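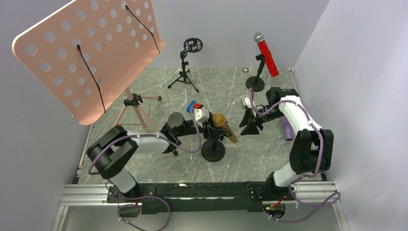 Mhairi Ritchie

Finally got the stands for the music corner together and I am so pleased with them! The pink music stand is the star (I know, I know, but look at it). Perforated desk, tripod base, and a pair of black elastic cords to hold your pages down. I sing by an open window in April and I've chased enough sheets across the carpet. The red glittery mic is my daughter's favourite already, the gold one is mine. Still need something to go in the round shock mount on the tripod.

Soltthorpe

Love that pink! My only worry would be the holes. I had a black one with a punched desk and every time I pencilled in a breath mark the tip went straight through the paper. Went back to a solid desk after 2 months.

Mhairi Ritchie

Ha, fair point. I stick a bit of card behind the page, works a treat. And it's so much lighter to carry up to choir than my old solid one!

ratier40

Get rid of the little tripod and buy another round base. Weighted ones stay put, tripods get kicked. I've run an open mic night for 3 years and it's always the legs people catch their feet on.

Serkholm

Disagree with ratier40. On a wobbly table, maybe, but three spread legs are grand on carpet, and they fold up into a bag. Try carrying 4 cast bases up a flight of stairs and tell me you still love them.

ratier40

I do carry them up a flight of stairs. That's what the car park lift is for :)

Pop

Where does one find a glittery mic like that? My grandson would sing into nothing else.

Mhairi Ritchie

Market stall, Pop, in with the party bits! I'll have a look for another next time I'm down there.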